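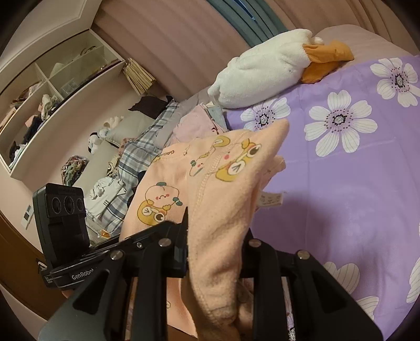 Home folding service comes to Dratstead with big promises and few figures

October
By Leire Carretero

A company that wants to fold your washing on your own bed is to start taking bookings in Dratstead this month, saying it can give families back "a whole evening a week". It has yet to show how it worked that out.

Nirach, which already runs a collection laundry in Shevchuk, will send folders to people's homes under the name Fluvik. Customers wash and dry their clothes as usual, leave them in the bedroom and have them folded there and put away in the drawers. A visit costs £8 and covers one load.

The firm says it has 4,000 people on a waiting list. Asked how many of them live in or near Dratstead, a spokeswoman said the list was "national in character". Asked how many had paid anything, she said joining was free.

What has been tested is a good deal smaller. The company ran a trial in Shevchuk over the summer with 300 loads, and its claim of an evening saved rests on a form that customers filled in afterwards. The form asked whether they felt they had more time. It did not ask how long they used to spend folding, and no timings were taken before the trial began.

The company did keep a note of what slowed its own people down, and that part of its report is the most useful. Shirts and towels gave little trouble. Fleece was the worst. It is thick, it springs back, and a fold that looks flat in the hand stands up again as a soft lump once it is put down. Anyone who has picked up a peach-coloured fleece covered in cartoon faces, and found it rising into a point with the care label sticking out at the side, will know what the report means.

Printed fleece also came up under "orientation", a word the report uses for working out which way up a thing is. With a plain jumper the neck gives it away. With an all-over print, where one character is upside down and the next one is on its side, the folder has to hunt for a seam or a label first. The report recommends laying the garment out flat on the bed before doing anything else, with the sleeves or legs pulled straight, and only then bringing the sides in. It is sound advice, and most parents in Dratstead could have offered it without charge.

There is a further piece of guidance on the bed itself. Folders are told to work on a smooth sheet and to ask for a plain one where possible, as small pale items are easily missed on a busy pattern. Many of us have big flowers on our sheets and creases from the airing cupboard running through the flowers. Nirach says customers will not be made to change the bedding. It has not said whether the folder will do it if asked, or what that would cost.

The question of what counts as a load is not settled either. The booking page says "one standard machine", but machines differ a great deal in size, and a drum full of fleece holds far fewer pieces than a drum full of vests. The spokeswoman said folders would "use their judgement on the day". A customer who disagrees with that judgement can write to the firm, which aims to reply within six working days – by which time most households will have another load waiting.

Nor is it clear how much of an evening a visit takes up in itself. Somebody has to be in to open the door. The washing has to be dry and upstairs beforehand, and the drawers need to have room in them. Nirach's terms say that folders will not sort out a full drawer and will leave the clothes stacked on the bed if they cannot be put away. In the Shevchuk trial this happened in nearly a third of homes, according to a table at the back of the report. The front of the report does not mention it.

The firm is right that folding is dull and that it tends to fall on one person in the house. Some people will be glad to pay for help, among them those with sore hands or a bad back, and the spokeswoman said several of the trial customers had told the company so. There is no reduced price for them at present. She said one was "being looked at".

Bookings open at 9am on the company's website, with evening visits offered first and mornings to follow if there is enough demand. The first visit must be paid for in advance. It can be cancelled up to the night before, though the refund comes as credit towards another visit.

Nirach said it would publish results from Dratstead once the service had been running "for a meaningful period". It declined to say how long that would be.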